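Granurcombe Evening Classes
Home Routines, Unit 4: Clearing a Mixed Table

12 shares | 5 comments

We ran out of time last session (my fault, I got carried away on the subject of dish towels), so I've typed up the part on clearing along with the bits I only managed to shout over the sound of chairs. Bring this with you next time, and please write all over it!

What I mean by a mixed table

A mixed table is one where people have been eating and doing something else. Kids' stuff, work stuff, a drink that somebody means to come back to. Restaurant books are no help at all with this, they assume everything on the cloth is either food or china. At home you get a bowl, a bottle, a toy, a pair of glasses and the mail, all within arm's reach of each other.

My own habit for years was to grab whatever was closest and walk it to the kitchen. Then back again. I once timed myself clearing Sunday lunch that way and I was so embarrassed I never wrote the number down.

So, the order I teach now:

1. Look first, hands behind your back if you have to.
2. Pick the base. The base is the biggest flat thing, normally a tray.
3. Plates go on the base, bowls go on the plates.
4. Drinks next, and check every one before you tip or toss it.
5. Strays last. A stray is anything that isn't going to the kitchen.

On step 3, put the plates down in the middle of the tray and get the rims lined up before a bowl goes anywhere near them. If the plates are sitting a little crooked, nudge them now. With a matching pair of bowls you'll want to nest them, and you can, but look inside both first. The one with a bit of pink left in the bottom gets a rinse or a wipe before it goes into its partner, or you've got two sticky bowls and a sticky stack. The long green thing with the blue handle is a stray, so it stays where it is until the dishes are gone. 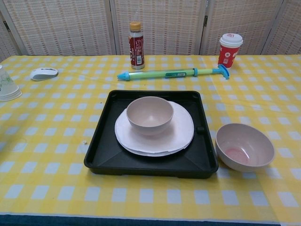

Loading the tray

Weights, for those of you who asked. I put my own things on the kitchen scale at home and got these:

Stoneware dinner plate: 800 g
Cereal bowl: 400 g
My limit for one trip, tray included: 3000 g

That last one is my limit with my wrists, on a flat floor, and you should set your own. If you have stairs, take less. Melamine and plastic dishes weigh next to nothing and that brings its own trouble, they slide. A damp cloth under the bottom plate fixes most of it. I've used the rubbery Triritz mats too and they're good, but you have to wash them or they pick up crumbs and stop gripping.

Heavy things go toward your body. Tall things don't go on the tray at all if you can help it. A bottle with its cap screwed on can travel in your other hand or wait for the second trip, and I'd much sooner you made a second trip than balanced it next to a stack!

Paper cups

These get their own section because we argued about them for so long. My rule is that a cup with a lid on gets treated as full. You can't tell by looking, so lift it straight up and feel the weight. A cup that's open and tipped over you can see into, so look, then scoop it up before it rolls. Don't nest paper cups inside china bowls to save space. I know it's tempting. They leave a ring, they hide spoons, and somebody always ends up scraping wet cardboard out of the sink strainer.

The cloth

Leave it on until everything is off, strays included. For a wipe-clean cloth, work from the far edge toward yourself and catch the crumbs in your free hand or on an empty plate. Fabric ones you fold inward from the corners and shake outside. Mine is a cotton check from Gajdoš, the market stall, and it's been through the wash so many times that the squares have gone soft at the edges, but I love it.

Check the creases before you wipe. Small things like to sit in them, beads and earring backs and so on.

Practice: sort before you lift

Do this one in pairs, with a pencil. Make three columns headed Kitchen, Bin and Stray, and put everything on the table into one of them. Then agree on the order you'd move things. You have until the kettle boils.

A few hints, because last term's group got stuck in the same places. The bowl sitting on the plate on the tray isn't empty, there's something small and pale pink in it, so decide about that before you decide about the bowl. The computer mouse is an easy one for Stray, and I'd move it before I did anything about a cup lying nearby. The bottle could go in Kitchen or Bin and I'll accept either if you can tell me why. The red cup has its lid on, so see the rule earlier. And the toy syringe goes back to wherever toys live in your house, after its nozzle has had a rinse if it's been anywhere near the drinks. 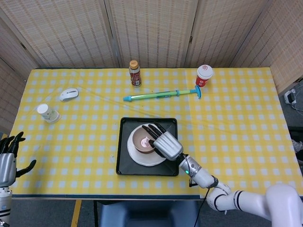
Štěpánka Hrubý: I'd move the strays first, before any dishes. In my house if the strays wait until the end they get wiped around and stay on the table until April. Is there a reason you leave them for last?

Good question, and I go back and forth on it. I leave them because I want the breakable things away from elbows. If yours are going to sit there forever, do a quick sweep into a basket at the start and carry the basket out when you're done with the dishes. I tried it that way at Celthorpe with the Saturday-morning parents and they liked it better than mine, so I may have to rewrite step 5.

For next time

Clear one real table at home using the order on the first page, and count your trips. Then do another one your old way and count those. Bring both numbers, plus a tray if you own one you can carry easily. We'll start with stacking odd-sized bowls and then get on to cutlery.

This site uses cookies to remember your settings. Accept | Manage
Get the class newsletter once a month. Enter your email to sign up.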